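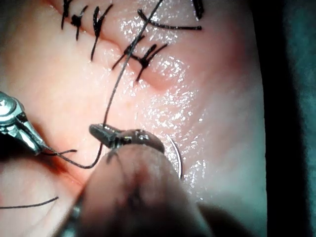
Black sutures tied along a closed incision on a practice pad.

How to put on a study day for your local group

Quick notes, typed up between other jobs. Worked for us at Plomine last September, should work for most places.

1. Speaker first
Before the hall, before the date. Good lecturers get booked a long way ahead. Ask for two dates they can do and get the fee in writing, travel included. Ours was Krisztina Boros on the Adriatic ports, three lectures in the day. Ask what she/he needs: screen, lapel mic, a jug of water, which end of the cable.

2. Hall
Now ring round. The Malik Rooms wanted £251 for the day with kitchen, Drusia House was cheaper but the blinds don't close. Go and look. Take a laptop and put a slide up at midday, sit at the back, can you read it? Check the parking too. The main room at Malik holds 200, far too big for us, so we had the side room.

3. Price
Add up hall, speaker, food, printing. Divide by 30, even if you hope for more. Anything over that goes to next year's fund. Don't forget the speaker's lunch, we did.

4. Timetable
Doors 10.00
First lecture 10.30
Break 11.30
Second lecture 11.50
Lunch 12.50
Third lecture 1.50
Questions, then finish by 3.15

40 minutes is not long enough for lunch if there's one queue. Give it the full hour. Two tables, food on both sides.

5. Bookings
One person, one list, one phone number. Write down name, how paid, dietary needs, wheelchair space if wanted. Say on the form when refunds stop. Send a reminder the week before with a map, people definately lose the first one.

6. On the day
Get in by 8.45. Heating on. Laptop plugged in and slides run through to the end, not just the first one. Spare copy on a stick. Sign on the street door, another at the foot of the stairs. Someone on the door until ten past, late ones always come in by the front otherwise and walk accross the screen.

7. After
Thank you note and payment to the speaker same week. Short feedback slip on each chair, one question: what next? We got Akura pottery and a request for softer chairs. Keep the slips.

Booking form you can copy is on the Downloads page, change the name at the top.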